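Dresangate, 25 Jan 2020 – The Isix group at Dresangate has released a method for teaching a simulated two-armed robot to open hinged doors from a small set of recorded runs. The method, called Provari, learns from 19 operator demonstrations and then generates its own practice material by changing the layout of the room and the starting pose of the robot. The group has posted a technical note and the simulation files.

Doors are an old problem in mobile manipulation. The robot has to find the handle, close its fingers on it, and then move its arm along an arc set by a hinge it has never measured. An error of a few millimeters in the arc shows up as side load at the wrist. Most earlier controllers dealt with this by fitting a model of the door first and planning second, and they tended to stall when the first estimate was poor.

Provari skips the separate fitting stage. It splits each demonstration at the points where contact begins or ends and stores the pieces relative to the handle. During a run, the policy picks a piece, scales it to the current handle position, and corrects it from wrist force readings as the arm moves. The base and the second arm are handled by a slower loop that keeps the body clear of the door edge and of nearby furniture.

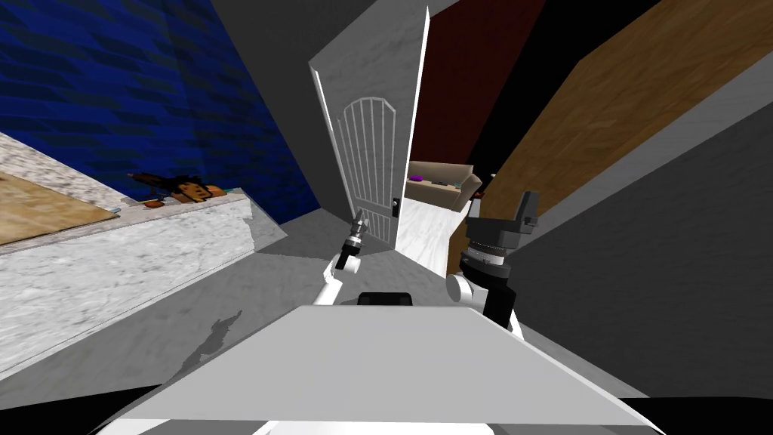 ## Test setup

All results so far are from simulation. The test apartment has a kitchen with a marble counter on one side and a living area on the other, joined by a doorway with a white paneled door. Layouts for training came from the Malhotra room set, which the group built in August and has since revised twice. Wall colors, floor textures and loose objects are varied between runs. The hinge side and the handle height are varied as well, within limits given in the note.

The policy receives images from a head view and from views at the grippers, plus joint positions and wrist forces. It is not given a floor plan or the true hinge location. The gripper views matter most in the last part of the approach, when the arm can block the handle from the head view. They are also the hardest to interpret, as a single panel or wall can fill much of the image and leave few features to track.

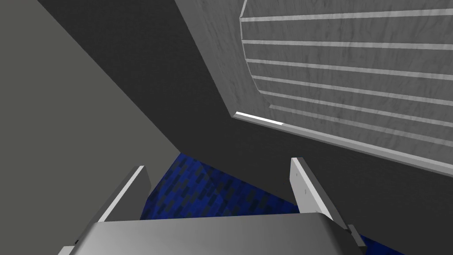

*Gripper view in the simulated apartment, with both fingers and a grooved panel at upper right.*

## Results

The group ran 500 trials in layouts held out from training. A trial counted as a success if the door was moved past a set angle with no collision between the robot body and the room. Provari succeeded in over 4 out of 5 of them. The baseline, which used the same demonstrations without splitting them at contact points, did worse in every layout group, and the gap was widest where furniture stood close to the doorway.

Most failures took place before the door had moved at all. In the typical case the fingers closed short of the handle, the force reading stayed near zero, and the policy went on to the pulling motion anyway. A simple check on grip force removed part of these failures but slowed down the runs that would have worked without it. The released version leaves the check off by default.

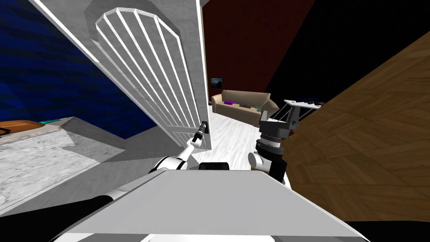
The note also reports on the choice of arm. With both arms free, the policy used the one nearer the hinge more often than the operators did, and held the other up close to the body. This kept the doorway clearer but limited how far the base could turn. The group lists a combined plan for base and arms as open work.

Training was done on a single workstation. The simulated handle is a rigid part with a fixed friction value, and the note states that success rates should not be read as estimates for a physical door. Tests on hardware are planned with one door type at first. The configuration files for the held-out layouts are included in the release, along with logs from the failed trials.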